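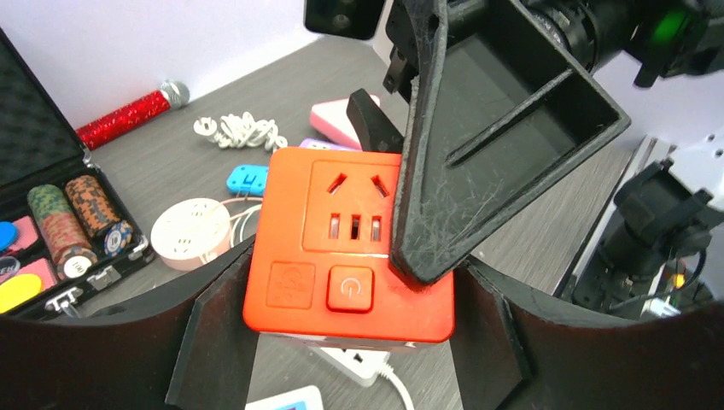
## 4. Setting up the cube socket

The steps apply to all Clasel cube sockets. Shell color has no effect on the rating.

1. Place the cube on a dry, level tabletop with the outlet panel facing up.
2. Set the power switch to OFF. Depending on the version, the switch is a square button with a power icon or a small rocker.
3. Connect the cube to a wall outlet.
4. Insert one adapter. Push until the plug is fully seated.
5. Set the switch to ON.

**Caution:** Total load must not exceed 900 W. Do not connect one cube to another.

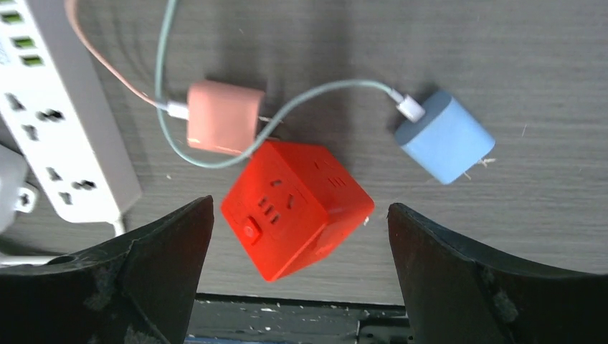
*Fig. 4 – Red cube with rocker switch; pink and light blue adapters.*

### 4.1 Placing adapters

- Keep adapters 5 cm from the cube – they give off heat in use.
- Do not rest the cube on a cable.

**Note:** Outlet patterns differ between versions. Do not force a plug that does not fit.

### 4.2 Storage

Unplug all adapters before packing. Coil cables loosely. Check the slots for dust every 12 months.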